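Caron Works Progress Report to the Board
Salt and seasonings business, half year to October

Summary

We are very pleased with where things stand. The new packing line at Ostside is running on two shifts, the Rondby haulage contract has been signed, and the low-sodium range has gone into its first stores. One item is behind plan (the roof over the raw salt bay) and we set out below what we are doing about it.

Packing line

The line was accepted from the contractor in the spring after a long run of test batches. It now fills 76 pouches a minute on the small size, against a target of 70, and the crew did it with the original staffing! Changeovers between sizes were the sore spot at first. The team rewrote the changeover sheet themselves, moved the tool cart to the discharge end, and cut the stop to less than half of what it was. The large pouch still gives us trouble with seal creases in humid weather. A different film is on trial and we expect to choose between the two suppliers before the next report.

Haulage

All outbound loads from Ostside now go through the Rondby depot. Shipments over the half year came to more than 2000 pallets, and late deliveries fell in every month but one, when the river bridge was closed for repairs. Drivers like the new loading window, which opens at 5:30 a.m. and keeps them clear of the school traffic. Return loads are still too rare. We are talking with two grain mills on the same road and hope to fill some of those empty trucks by winter.

Product range

Prorora, our low-sodium cooking salt, went on sale in four regional grocery chains. Repeat orders have come in from all of them, and one has asked for a food service size. We had not planned that until next year, but the pouch line can handle it with one extra former, so the cost is modest. The 1884 heritage tin, named for the year the old pan house opened, sold out its first run. A second run is on order with a slightly heavier lid, as a few customers wrote in about dents.

Raw salt bay roof

Work is running six weeks late. The steel arrived on time but the first set of gutters did not fit and had to go back. Covered storage has been rented at Rondby in the meantime, and the extra cost is being met from the contingency line. No further money is requested.

Spending

The project remains inside the approved budget. Training was under plan, mostly through holding sessions in our own canteen, and we would like to carry the balance forward for forklift refresher courses.

Next steps

Choose the pouch film, finish the roof, approve the food service size, and begin the energy survey of the drying hall. We would be delighted to show board members the line in operation at any time.
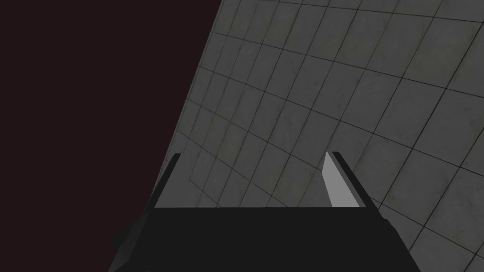
Caron Works | Operations and Planning Department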